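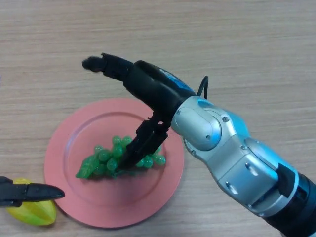

Play food day at Flultwood

Notes typed up on the train home, so excuse the state of them.

Got to Flultwood a bit before ten, already a queue for the badge desk. It's the trade open day for toy and play food makers, runs every December, one big hall and three small rooms off it. I go for the play food. Other people go for the wooden trains. Coffee free until eleven, then not.

Fruit first, as always. Grapes are everywhere this year – green mostly, the see-through sort, glossy, moulded leaf on the side and a dark green stem underneath. Look lovely on a pink plate. A few years back it was all solid colour grapes that looked like peas, so this is progress. Star fruit too! Yellow-green plastic, proper ridges. Never had one of those for the nursery and I want them now. Half the children won't know what it is but that's rather the point of a fruit basket.

Ollis had the longest table. 400 pieces in the catalogue, fruit, veg, bread, a whole fish counter. Their bananas are still too straight. Liked the halved lemon, liked the mushroom, did not like the smell of the new cheese wedge (like a shower curtain). They sell by the net bag, 27 pieces to a bag, and you can't pick the mix, wich is a nuisance if you've already got nine carrots. Asked about single fruit orders. "Maybe spring." They said that last year.

Quezada next door, smaller, dearer. Plates and cups. Good thick rims, stack well, survive the dishwasher so they say. The salmon pink is a nice colour – not babyish – and plastic fruit shows up on it far better than on white. Also came in a grey I'd call dishwater. Minimum order 1000 for the trade price, so forget that, but there's a seconds box under the table if you ask. I asked.

Lunch: cheese roll, crisps, stood up.

Afternoon talk by Lesia Hladun in the second small room, on setting up a play kitchen in a tight corner. 17 chairs and a lot more of us than that, so I heard it from the doorway. Main thing I wrote down was put less out. One plate, one or two fruits, change them over midweek. Also bare pale table tops, no patterned cloths, little ones see the bits better. She had slides but the projector was faint. Somone asked about washing grapes (the plastic ones) and the answer was an old toothbrush and washing up liquid, get in between the spheres, leave overnight on a towel. Doing that this week, ours are grim.

Troltach were meant to have the new tills out. Empty stand until two, then one till, drawer stuck. Will look again next year.

Came away with two net bags, a seconds plate and a sore shoulder. Car park still awful – take the train, it's ten minutes on foot from the station and mostly flat. Bring your own carrier, they've run out of the cloth ones by noon. Order forms go back by the end of the month if you want the show price on Ollis stuff.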